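Cadenska – Simulation Data Group
Minutes of the regular meeting, Wednesday, January 25, 2023

Present: Ekua Asante (chair), Vikas Garg, Shahab Amini, Marcelino Miranda
Apologies: Primo Gentile
Minutes taken by Marcelino Miranda

1. Minutes of the last meeting
Accepted with one correction. Shahab did not "agree" to the new episode naming. He said he would live with it.

2. Episode count
Vikas reported 1978 episodes in the Surkeo set as of this morning. Ekua asked how many of those anyone had watched from start to finish. Vikas said the success check had passed all of them. Ekua said that was a different question and asked for it to be minuted.

Shahab pulled a small sample last week and found two episodes marked as successes in which the gripper never closed on anything. The check looks only at where the object ends up. Vikas thinks these are rare. Shahab said a sample that small can't tell us whether they are rare or common, and that the model will learn from them either way.

Agreed: the count will not go into the April report until a hand review has been done. Vikas asked to have it noted that the hand review will be slow.
Action: Shahab to draw the review sample. Vikas to add a gripper contact test to the success check.

3. Variety of rooms
Marcelino presented the room generator from Flevero. It changes wall colors, furniture position and lighting between episodes. Ekua said that to her eye the rooms still look like one room repainted, and asked what evidence there is that it helps. Marcelino has one comparison, run on a single task, with a small gain. Shahab pointed out that the two runs used different seeds – the gain could be nothing at all.

There was some discussion of whether to pay for the larger Flevero package. No support for it on present evidence.
Action: Marcelino to repeat the comparison with 5 seeds for each setting and bring the numbers, good or bad.

4. Wrist view
Shahab showed a rendered view from the Esteban set, with the open fingers in front of a reddish-brown wooden frame. He likes the wood grain. He is less happy with the walls, which are flat blue-gray with no texture. His worry is that the model will pick out the furniture simply by its being the only thing with a pattern on it, and then fall over in any real room with wallpaper or a poster.

Vikas said the gripper itself fills so much of the lower part of the view that the model has little else to go on there. Ekua asked whether anyone had tried masking the gripper. Not yet. Primo had sent a note in favor of leaving it in, on the grounds that a real wrist camera would see it too. Ekua replied that this holds only if our gripper looks like the real one, and she has not been shown that it does.

No decision. Back on the agenda next time, with Primo present.
Action: Vikas to train one small model with the gripper masked and one without.

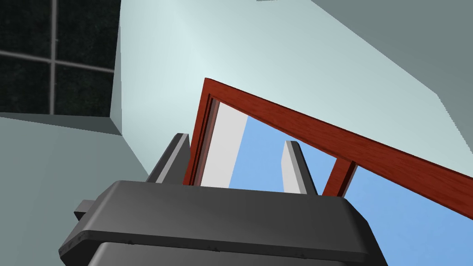 5. Operators
The nine operators on the teleoperation rota are getting faster. Marcelino offered this as good news. Shahab was not sure – the quickest episodes all take the same path to the object, and there are hardly any recoveries from a bad approach left in the recent batches. Ekua asked that the speed target be dropped from the operator sheet for now.
Action: Marcelino to rewrite the sheet and send it round before it goes out.

6. Any other business
Vikas asked again for more disk space. Ekua asked again for the failed episodes from the first batch to be either labeled or deleted. Both items carried forward.

Next meeting: same room, same time, in two weeks.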